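Search this site
Enter keywords

Cleaning Small-Tile Surfaces: Procedure for Residents

The following procedure applies to tiled counters and ledges in all units managed by Alimholm Residences. It was prepared by Szu-yu Pan of the Housekeeping Office and was last revised in November. Residents should allow 10 minutes for routine cleaning and about 44 minutes when the grout is also to be treated.

Remove all loose items and sweep up crumbs with a dry brush. Lay a soft cloth flat on the tile before wiping. A striped cloth with a fluffy texture is suitable. Paper towels tear on grout lines and should not be used.

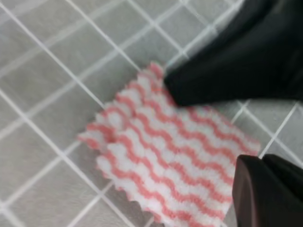 Kitchen and Bath Care

Mix 3 drops of dish soap into 200 milliliters of warm water. Dampen the cloth, wring it out well, and wipe along the grout lines in one direction, then across them. Turn the cloth to a clean side as soon as it shows soil. Rinse with plain water and wipe again.

Small tiles have a great deal of grout for their area, and most soil collects there. White grout shows stains early. Treat marked lines with a paste of baking soda and water, applied with a soft toothbrush. Leave the paste in place for 10 minutes before rinsing. Vinegar and other acids are not permitted on grout in any unit.

Finish at the border where the tile meets a plain surface, and dry that edge by hand.
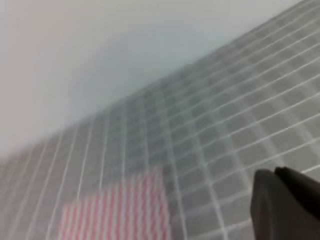

How often should the grout be sealed?
Once a year is sufficient for most units. Requests for sealing are submitted to the Housekeeping Office at the Bremthorpe entrance.

Cloths should be washed separately without fabric softener and hung to dry.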